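Open day at the Veres door works, Skokcombe

I had driven past the Veres works plenty of times on the way to Ondby and never been inside. They make interior doors there, for schools, clinics and apartment buildings mostly, and once a year in June they let people walk through. You sign up by phone. The woman who took my call asked for my shoe size, and I found out at the gate that they lend you steel toe caps that strap on over your own shoes. Mine fit badly and I clacked all the way around.

Parking is in the field behind the lumber shed. Follow the signs for deliveries, not the ones for the office, or you end up in a turning circle with no way out except backward.

We started at nine in the canteen with coffee and a short talk on the company. It began as a cabinet shop on the Ondby road and moved to Skokcombe when a hotel order got too big for the old building. The works now employs 62 people on one shift. There is a night crew for the kiln only. Last year they shipped 2,228 fire doors, and a much larger number of ordinary ones that the speaker didn't have a figure for. Fire doors are the part they like to talk about.

The first stop was the timber store. Boards come in already sawn and sit on spacers until the moisture is down to where they want it. A man showed us the meter, two pins that you push into the wood, and let a few of us try it. The air in there is warm and smells like a pencil sharpener. He said most complaints about sticking doors come from houses where the plaster was still damp when the door went up. The door takes on water from the room and swells, then the owner planes the edge, and in winter there is a gap.

Next was the press room. A door like the ones in most homes is a frame with a core inside and a skin glued on each side. I knew that in a general way, but I hadn't seen how thin the frame is or how light some of the cores are. The cheapest is paper honeycomb, which arrives folded flat and is pulled open like an accordion. Then there is a tubular core, and then the solid ones. The guide handed a piece of each around. The solid core for the heaviest fire door was hard to hold in one hand. A finished one for a plant room can weigh 200 pounds, and those get three hinges or four and are moved on a cart.

The press itself is slow and fairly dull to watch. The doors go in as a stack, the platens close, and everybody stands around. We used the time to ask questions. One man wanted to know if he could cut down a hollow door to fit an old opening. Yes, a little off each side, but if you cut past the frame you have to glue a strip of wood back in. Another asked about cat flaps. In an ordinary door it's fine. In a fire door it is not allowed at all, and the guide said they still get a call or two every year.

After the press comes edging and then the machine that cuts the pockets for the hinges and the lock. This was the loudest room and we had ear protection, so I missed most of what was said. I did catch that the gap between door and frame matters more than people think. Too tight and it binds, too wide and you hear everything through it, and on a fire door the inspector will fail it.

The paint line was closed to visitors. We looked at it through a window for a minute. Colors this year are mostly grays and a dark blue, and the guide said oak veneer has come back for offices after a few years when no one ordered any.

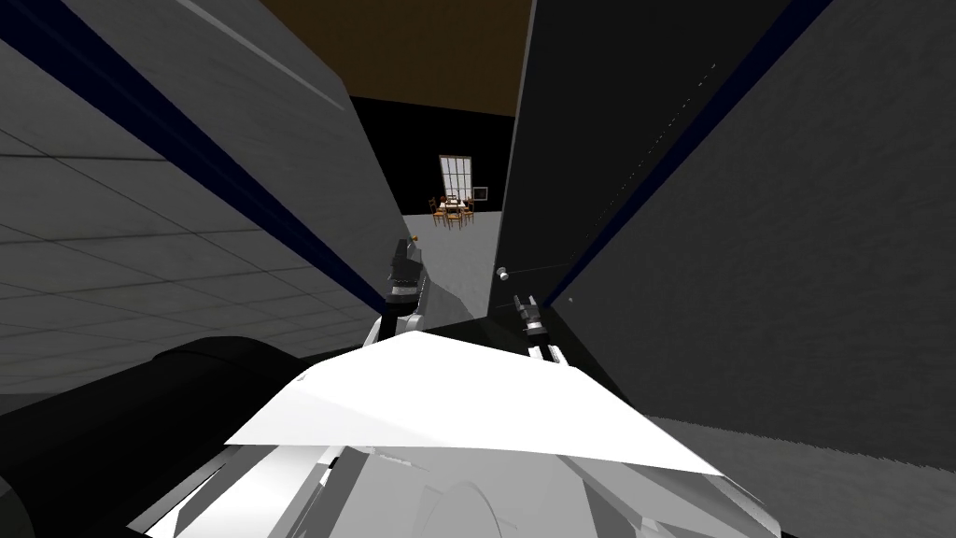
Junpei Katayama disagreed about the veneer and said that it had never gone away in his part of the trade, and that he had been fitting oak doors in dental offices the whole time. The guide allowed that this might be true of small jobs. Katayama also thought the talk had skipped over hinges. In his view a good door on poor hinges will drop within two years, and most customers would do better to buy a plainer door and put the savings there. A few people wrote that down.

The hardware room turned out to be my favorite part of the visit. It is a long, low room with drawers up both walls, and they let us open them. Levers, knobs, closers, kick plates, the small plastic wedges that hold a lock in place during shipping. Veres doesn't make any of this. It buys it in, and a good share comes from Lillance, whose closers were set up on a test stand at the end of the room. You could turn the screws on the side and see what each one did. One sets how fast the door swings through most of its travel and the other sets the last few inches, where it has to push the latch home. I have a closer on my back door that slams, and I had been turning the wrong screw.

There is also a shelf of old doors that customers sent back. The most interesting was from a school kitchen, where someone had propped it open with a mop bucket for so long that the bottom corner had twisted. Next to it was a bathroom door with the lower rail gone soft. The cause was an unpainted bottom edge. They seal the top and bottom edges at the works, but if the fitter trims the bottom and doesn't seal it again, mopping does the rest. I went home and felt along the bottom of mine with a finger. Bare wood.

Lunch was soup and rolls in the canteen, included in the price. In the afternoon there was a second loop for people who wanted to see the kiln, and a sale of seconds in the yard. Most of the seconds had a scratch or a dent near one edge and were priced at $100 for a solid core, less for hollow. Bring cash and your own straps. They will help you lift but they won't tie anything down for you. I didn't buy a door. I did buy a bag of mixed hinge screws and a tin of edge sealer.

Some practical notes if you are thinking of going. The tour takes two hours and there is nowhere to sit between the canteen and the hardware room. Children under 12 can't go past the timber store. Photos are fine except at the paint line. The restroom is by the office, so go before you get your toe caps on. The floor in the press room has hoses across it, and the guide points out each one, but keep looking down anyway.

The bus from Ondby stops at the end of the lane, and the walk up takes ten minutes with no sidewalk for the last stretch. The last one back leaves at 4:15 p.m. I gave a ride to a couple who had missed it, with a hollow-core closet door across the back seat and one window down.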